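Seven nights, three of them on a coach: the Burnard long weekend that isn't

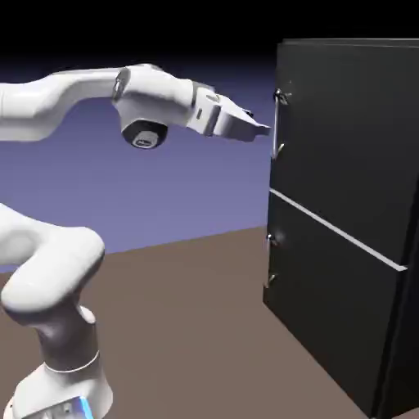

Is the new Gristine to Dallar package worth booking for May? At the advertised price it's poor value for anyone who can read a bus timetable, though it may suit travellers who want every transfer handled.

The brochure landed last Thursday and I've been through it twice with a pencil. Burnard Touring calls it a seven-night escape. Night one is a motel near Gristine airport, after a "meet and greet with your driver". The tour guide doesn't appear until the following morning. Nights three, four and six are spent in reclining seats on the highway, and I'd question whether a seat is a night's accommodation under any reasonable use of the word.

Then there are the inclusions. Nineteen "highlights" are listed. Look closely and a good many carry the words "view from coach" in smaller type. The Nishimura Gardens are one of those, and from the road what you get is the car park and a hedge. The lakeside promenade is listed on two separate days under slightly different names.

Breakfasts are included, except after the overnight legs, when you're given a voucher for the roadhouse. Lunch is "at leisure", so bring your wallet. Dinner on the last evening is described as a banquet. I asked what was on the menu and was told it would be confirmed closer to departure.

Kumiko Hattori, who did the same route on her own last year, booked local buses and a guesthouse in Dallar and came in $700 under the package price. She also got inside the gardens — they open at 9 am and the entry fee was less than a coffee and cake. Her one complaint was the connection at Burnard Junction, where the wait is long and the kiosk shuts early.

The single supplement is another matter. It applies to the whole trip, coach nights included, and I still haven't had a straight answer about what a solo traveller is paying extra for when everyone gets the same seat.

If you do book, get the cancellation terms in writing and ask which hotel in Dallar is being used. "Or similar" covers a lot of ground.

Filed under: Tours & Packages, Reading the Fine Print

Comments

marg_t: We did this one two years ago. The guide was lovely but the roadhouse voucher didn't cover a toastie.

Col from upriver: Bit harsh. Some of us like having the bags carried.

Wendy P: Does anyone know if the local bus takes bikes?

Recent items
Gristine airport shuttle: is the early one still running?
Travel insurance and the pre-existing conditions trap
Dallar guesthouses, a short and grumpy list
Do you need a guide for the Nishimura walk?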